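Trimmed Pages and the Price of a Margin

Restoration notices at auction have grown longer, and the line that moves prices most is still the shortest: "trimmed." A collector comparing two copies of the same comic at Floltard last August would have seen a gap of $1,100 between them. Color, gloss and staples were close. One had lost 2 mm along the right edge.

Trimming removes worn paper to give a sharper outline. It cannot be reversed, and most graders treat it more harshly than a cleaned cover or a replaced staple. Detection rests on measurement. The Miltelitz method takes 22 readings per book — height, width and overhang, front and back — and compares them with untouched copies from the same print run. Factory cuts vary, so a narrow book is a reason to look further and proves nothing alone.

The cut face gives better evidence. Old newsprint darkens from the edge inward. A bright edge on a tan page should be questioned, as should blade marks that run straight across the cover and every page.

Gosselin, a dealer in Flolthorpe, now prints edge measurements for all lots above grade 6.0. In its last sale, 19 books carried them. Bidders should ask for the same figures elsewhere, in writing, before the sale closes.

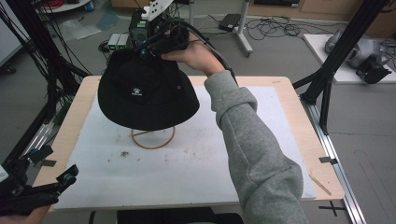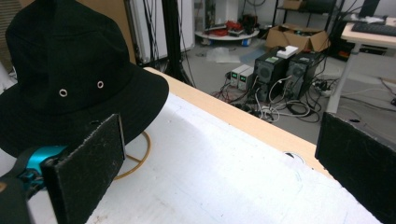
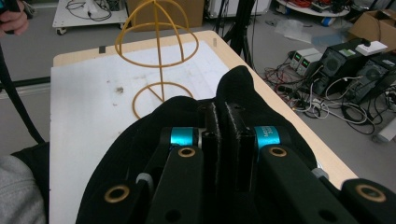

Paper and Print Desk

Measurements should be taken with the book closed and flat, with no weight on the cover.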